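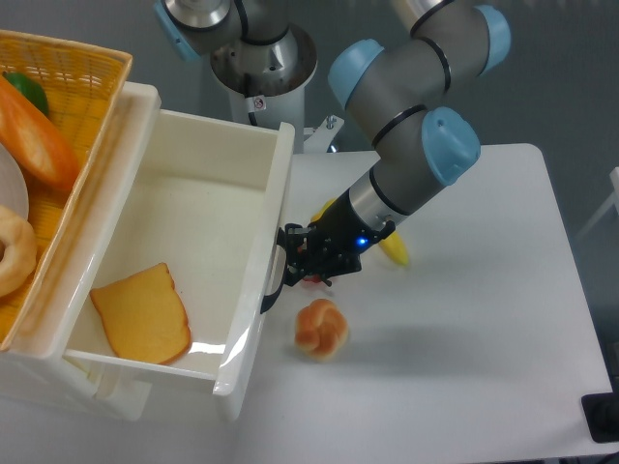

The arm pointing toward the open drawer, with something red in its gripper.

I got the lead designer of Sirko on a call last week, a day after the new co-op mode went into open testing, and I'd promised myself I would be grown-up about it. I lasted maybe a minute. My first question was whether I could please have the lighthouse back.

If you've missed all this, Sirko is the online smuggling game from Urkari, the little studio in Ristthorpe, and the new mode is called Ornine. Three players share one boat. One steers, one handles the cargo, and one sits in the dark below deck listening for patrols. I've been stuck in the listening seat most nights (my friends say I steer like I'm parking a couch) and I love it way more than I expected to.

"The listener was the last job we put in," the designer told me. "For months it was a two-player boat, and it was fine. It was pleasant. People finished a run, said thanks and logged off. Then we took the map away from the captain and gave it to somebody who couldn't see out, and suddenly they were yelling at each other."

Was the yelling a good sign? "Oh, the best sign. We could hear them through the wall."

The lighthouse, by the way, is gone because players kept tying up under it and waiting out the whole night. Patrol boats couldn't path around the rocks, so you'd just sit there, safe as anything, eating the studio's lunch. I did this a lot. I confessed, and there was a long sigh on the other end.

"We tried moving the rocks. We tried making the light sweep faster. One of our testers brought 14 crates home in a single night from that spot and never touched the throttle. So it's out, and it's coming back when we have a version that's scary."

I asked about the money next, meaning the in-game kind, because my group has been arguing over it. A full run in Ornine pays 2000 marks, split evenly, and the good engine costs 2470. That's a lot of nights for one engine! The designer laughed and said the price had been even higher in an early build.

"I want you to want it for a while. If you buy it on your second evening, then you've got a fast boat and no stories. But I've read the forum, I know it's steep if you only play on weekends. We're looking at letting a crew chip in together on one engine. The trouble is what happens when somebody leaves the crew. Who keeps it? We've had some pretty heated meetings about a pretend engine."

There's no matchmaking with strangers yet either, which I grumbled about, mostly on behalf of people whose friends go to bed at nine. It's planned for February, along with a set of quick call-outs so you can play the listener without a microphone. I was shown a rough list of those. "Hold still" is on there, and so is "Not that way," which I could have used about forty times on Tuesday.

We drifted off topic for a bit (winter storms, whether the gulls in the harbor can be bribed, the answer is sort of) and then I asked what the team plays when they're done for the day. Do they crew up together?

"We're banned from it after six. My rule. Otherwise somebody finds a bug and we're all back at our desks with cold noodles. I go home and play cards. Other people race. One of our sound people plays Sirko anyway, on a second account, and thinks I don't know."

Open testing for Ornine runs until December 3, 2021, and anyone who owns Sirko can join from the main menu. Your boat carries over when it ends, but your marks don't, so spend them. I'm still short for the engine, and my captain has bought a horn.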